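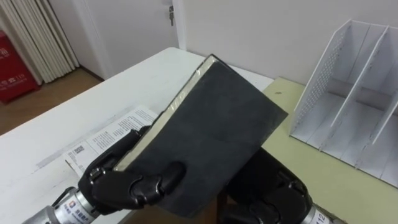
Two hands, one book.

I joined the Trosley robotics club for the free pizza, and by November I was the one apologizing to a robot. We called it Dromdale, after the street my old apartment was on. Our job for the regional contest was shelving: pick up a book, stand it in a slot, don't embarrass the school. One hundred points for a full run!

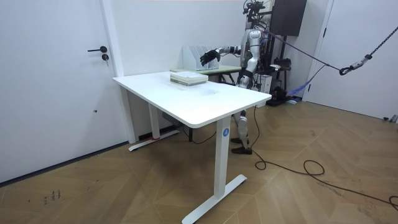

I'd written 600 lines for the reach alone, and I was weirdly proud of every one (even the ones I'd copied from last year's team). "Go on," I whispered, which is not a real command. My teammates pretended not to hear.

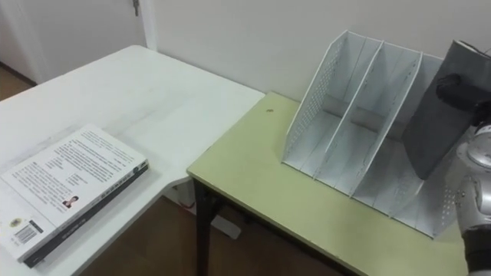
by L. Ostrowski
Club member and occasional storyteller

The Faltthorpe team had sent us a video of their run the night before, with music on it — trumpets, even — and I'd watched it 14 times in bed. Theirs was fast. Ours moved like my grandmother parking her car. But I leaned in anyway, holding my breath, and somebody behind me grabbed my sleeve and said if this one went in we were getting the good pizza. 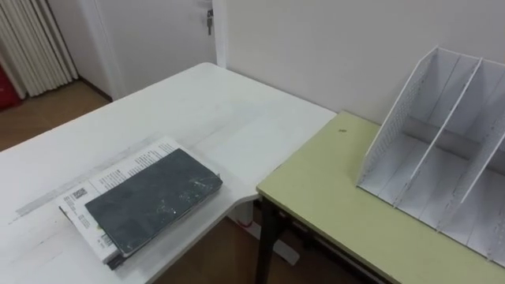

Part 2: The Good Pizza

It had olives on it. I ate them all.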